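Filtance releases camera service procedure for Halach road-marking inspection vehicle

ELLTHORPE, 4th August

Filtance has published a revised service procedure for the forward camera unit on the Halach, its automated road-marking inspection vehicle. The procedure covers mounting, lens cleaning and calibration, and replaces the version issued in May.

The camera looks out over the hood and supplies the software that locates edge lines and centre dashes. Under the revised procedure, a technician checks the view on a straight, level rural road before the vehicle returns to work. Both edge lines must be visible to the left and right of the carriageway, with the horizon clear of the hood.

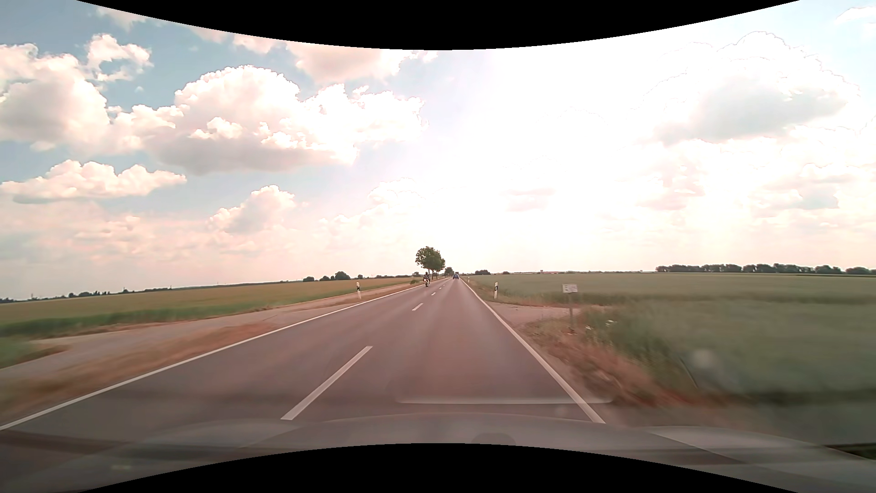
Service steps

1. Park on level ground and switch off the recording computer. Inspect the bracket and tighten its 3 screws in sequence.

2. Clean the lens and the inside of the windshield with a dry, lint-free cloth. Reflections from the hood are to be noted on the service sheet.

3. Fit the calibration board and record 100 frames. Repeat if the reported error is greater than 2 pixels.

4. Drive the check route and save the log under the vehicle number.

"Most faults we see start at the bracket," said Kristýna Říha, service lead at Filtance. "A small change in tilt moves the far dashes first."

The interval between full calibrations is now seven weeks. Spare brackets are stocked at the Navarrete depot.

Media contact: Peter Sýkora, Filtance, Ellthorpe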